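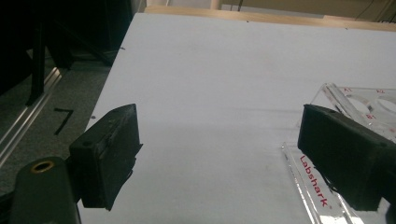 Figure 3. Two black gripper fingers facing each other over a large white flat surface.

Category: Screen Studies / Audiences

4. What people said about the endings

I'll start with the part that surprised me most. When I went back through the comment cards from the Kalwood season, I expected people to write about the actors. They mostly wrote about the last five minutes. We had 1327 cards with something legible on them, and I read every one, some of them on a bus, and the word that kept coming up was "stopped." The film stopped. It just stopped. Why did it stop there?

The film they had in mind was usually Tiêu, the second title in the program and the one I'd have bet on as the crowd favorite. It's a slow family drama about a pepper farm and two sisters who can't agree on whether to sell it. It closes on the older sister locking a gate, and then you get the credits with no music under them. I love that ending. Plenty of the people sitting near me did too, to judge by how long they stayed in their seats, but on paper they were a lot crosser than they had seemed in the room.

I want to be careful with that gap between the room and the card. Cathal Gilmartin, who coded half the cards with me, thinks the card makes people grumpier than they are. You hand somebody a pencil and a blank box and they feel they ought to have a complaint. He may be right. I've gone back and forth on it. What pulls me the other way is Druvier, the heist comedy, which ran in the same house with the same pencils and got almost no complaints at all, even though (in my view, anyway) its last act is a mess. The safe gets opened twice! One of the crew vanishes after the train sequence and is never mentioned again. Out of all the Druvier cards, 13 brought up the missing man, and most of those treated it as a fun thing to have spotted.

So the pencil can't be the whole story. My reading is that audiences at these screenings were grading the ending against a promise they felt the opening had made. Druvier opens with a voiceover telling you it's all going to work out. Tiêu opens with an argument, and an argument sets you up to expect a winner. One card put it better than I can: "They asked me to pick a side and then went home." I've had that taped over my desk since July.

4.1 Genre words

We also looked at which genre words people reached for without being asked. The card never used the word "thriller," or "drama," or anything of the kind. It said only "Tell us about the film you just saw." Even so, people sorted the films right away, often in the first line, and they sorted them in ways the program notes didn't. Kekemix is the clearest case. The notes called it an essay film. The cards called it a documentary, a music video, a "long trailer," a cartoon (there are a few minutes of animation near the middle) and, in one hand I had a hard time reading, either a "poem" or a "problem."

I went through a stage of thinking this was noise. Then Wekesa Rugemalira pointed out that the label people picked was tied pretty tightly to what they said next. The ones who wrote "documentary" went on to complain that they hadn't learned enough about the bandleader. The ones who wrote "music video" said it ran too long. People who called it a poem, or whatever that word was, had no complaints about length or information and talked about the color of the night shots instead. Same film, same evening, and three different sets of things it could get wrong.

I don't think this is news to anybody who programs films for a living -- they pick those words on the flyer for a reason. But a lot of reception work still treats genre as something the film brings along with it, and then treats disagreement as the viewer making an error. I'd like us to be a bit slower about that. On our cards the viewer seems to choose a genre early, with very little to go on, and then holds the film to it for the next two hours.

4.2 Coming back a second time

The repeat viewers are a smaller group and I don't want to lean on them too hard. We know who they are because they ticked a box, and some people will tick any box. Still, there's a pattern I keep chewing on. People who saw Tiêu again at the Sunday matinee wrote shorter cards and kinder ones. They'd stopped asking who won. Several mentioned the gate in the opening shot, which is the same gate, and which I'm embarrassed to say I'd missed on my own first viewing.

Second-time viewers of Druvier went the other direction. They were still having a good time, but the jokes got less space and the plot holes got more. Cathal's coding has them noticing the safe problem far more often than first-timers did, and my own coding agrees with his apart from 10 cards we ended up arguing over and finally put in the "unclear" pile.

There's an easy story to tell here about serious films getting better and light films getting worse when you go back. I'm not going to tell it. The people who went back to Tiêu chose to go back, presumably having liked it or at least having been bothered by it, and the Druvier repeats included a big group who had come along with friends. Those are different crowds. All in all the season sold 3502 tickets, and the box-tickers are a thin slice of that.

What I will say is that the first card and the second card don't seem to be answering the same question, even though the wording never changed. First time out, people told us what happened to them. The second time they told us how the thing was put together. If you only collect one card per person, as most studies like ours do, you're getting the first kind and calling it an opinion of the film.

Section 5 takes up the interviews, where we could ask about endings directly.

4 comments | 27 shares

We use cookies to remember your reading preferences. By continuing to browse you accept our cookie policy.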